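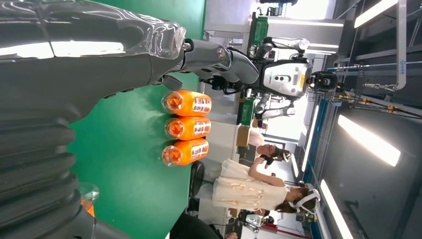 一、确定查考范围

查一座已拆除的乡间宅第，首先要把对象限定清楚。同一个名称可能先后指过庄园、主屋、农舍，也可能指后来在原址附近兴建的另一栋房子。动手之前，在一张纸上写下三项内容：宅名的全部已知拼法、所属教区（含历史上曾经归属的教区）、已知最早和最晚的出现年代。本文以Trakordale教区的Verkik宅为例，该宅主屋已不存，仅余部分园墙和一段车道。

拼法须逐一列出。Verkik在早期契约中写作Verkyk、Verkicke，教区登记簿里还有一处写作Vercick。检索目录时每种拼法各查一遍，不要依赖模糊检索，多数地方档案馆的目录系统对此支持有限。

教区归属同样容易出错。Verkik宅的地块位于Trakordale教区的东界，而住户世代在邻近的Dudura教堂受洗、下葬。只查Trakordale一处登记簿，会漏掉大部分家族成员。凡宅址距教区界线较近者，两侧教区的登记簿都要调阅。

二、准备底图

取现存最早的大比例尺地图作为底图。顺序如下：

1. 什一税地图及其附册。附册按地块编号列出所有人、占用人、地块名称、用途和面积，先抄附册，再对图。
2. 圈地图。并非每个教区都有，且常常只画出被圈占的部分，老宅周围可能是空白。
3. 庄园测绘图。通常随家族档案保存，精度不一，边框上的比例尺要用已知距离校核。
4. 后期的官方测绘图，取各版次分别描绘，不要叠在同一张纸上。

校核时选两处至今未变的固定点，例如教堂塔楼和桥墩，量出图上距离，再与现代地图比较。两者偏差过大时，该图只用于判断相对位置，不用于量取尺寸。

地块名称要原样抄录。Verkik宅的附册中有“上园”“鸽舍地”“旧厅圃”三个名称，其中“旧厅圃”距后期主屋有一段距离，提示更早的一座房屋可能不在同一位置。这类推断在笔记中应标为“待证”，不得直接写入正文。

三、建立占有人序列

占有人与所有人分开列表，各用一栏。许多宅第在所有人名下持续数代，实际居住的却是租户，两者混写是地方史文章里最常见的错误。

所用材料按可靠程度排列：

契约和租约。抄录日期、双方姓名、标的描述、租期、租金。标的描述一栏逐字抄录，包括看似套语的部分，附属建筑往往只在套语中出现。

土地税册。按年排列，便于发现占有人变更的年份。注意税册上的姓名常在实际变更之后才更新，有时沿用已故者姓名达数年之久。

壁炉税册。列出应税壁炉数目，可用来估计房屋规模。Verkik宅在册中登记为12个壁炉，八年后降为8个。数目减少不一定表示拆除，也可能是封堵或申报变化，须另找佐证。

遗嘱和遗产清单。清单若按房间列出物品，可以据此推出房间名称和大致的行走次序。遗嘱则用于确认亲属关系和继承方式。

人口普查。只用于后期。须留意普查员的行走路线，同一页上的前后两户未必相邻。

每条记录注明档案馆名称、卷宗号和页码。未亲自看过原件者，注明所据抄本或缩微胶卷。转引他人文章的，写明转引。

四、处理冲突的记载

同一事件出现不同年份时，不要取平均，也不要选“较合理”的一个。将两条记载并列，各注出处，再检查下列几点：

年首是否一致。旧历以春季为一年之始，2月的事件在旧历与新历中相差一年。抄录时保留原写法，另在方括号中写出新历年份。

记录者与事件的距离。建宅年代若只见于后人撰写的郡志，而契约中另有线索，以契约为准。

是否为同名者。父子同名极为普遍，须以配偶、职业或受洗日期区分。笔记中可加序号，如“长者”“次者”，但序号为整理者所加，须说明。

Verkik宅的主要冲突在于主屋的重建。家族手稿称重建由Jaidee家族出资，而租约显示该家族取得地产之前，房屋已有“新建前厅”的描述。Willy Smits整理教区资料时将两条并列，未作裁断，仅指出“前厅”与主屋未必为同一工程。在找到建筑账目之前，这种写法是合适的。

五、现场踏勘

踏勘安排在冬末，2月植被低矮，地表起伏较易辨认。事先取得土地所有人的书面许可，并约定进入的路线。光线以上午较早或下午较晚为宜，低角度光有利于观察浅沟和台基。

记录内容：

车道走向，包括已改作田埂的部分。
园墙的砌筑方式、砖的尺寸、修补处的接缝。
地面起伏，以草图标出，注明测量方向。
老树的位置和树种，成行的单独注明。
井、池、冰窖等附属设施的痕迹。

砖的尺寸至少在同一段墙上量取数块，长、宽、厚分别记录。不要为取样敲下砖块，不要移动散落的石料。未获许可不得挖掘，也不得使用金属探测设备。

回来后当天把草图誊清，与底图对照。若踏勘所见与地图不符，两者均保留，并在正文中说明。

六、附属建筑与材料去向

主屋拆除后，石料、门框、壁炉架和镶板常被出售或移用。查找拍卖目录和当地报纸的广告栏，拆除前后各一年的报纸都要翻阅。广告中若有“1000块旧砖出售”一类字样，抄录全文和联系地址，地址往往指向承包拆除的建筑商。

周边农舍中若有尺寸明显偏大的窗框或雕刻石件，可以记录，但仅凭外观不能断定来自某宅。需要账目、信件或广告中的直接记载，至少有一项。

七、成文

正文按时间顺序排列，分为早期情况、建筑沿革、占有人、拆除及其后四部分。后来使用同一名称的建筑，单列一段，放在末尾，并注明与原宅的位置关系。

推断与事实用不同句式。有文献依据的直接陈述；属推断的，用“可能”或“据……推测”，并在同一句中给出依据。空缺的年份如实写明“未见记载”。

附录收入占有人表、拼法表、地图清单和档案目录。占有人表格式如下：

年份｜所有人｜占有人｜出处｜备注

家谱图只画与宅第有关的支系，其余另存。

定稿后将一份副本连同原始笔记交给郡档案馆或地方图书馆，笔记按卷宗号排序，夹入索引页。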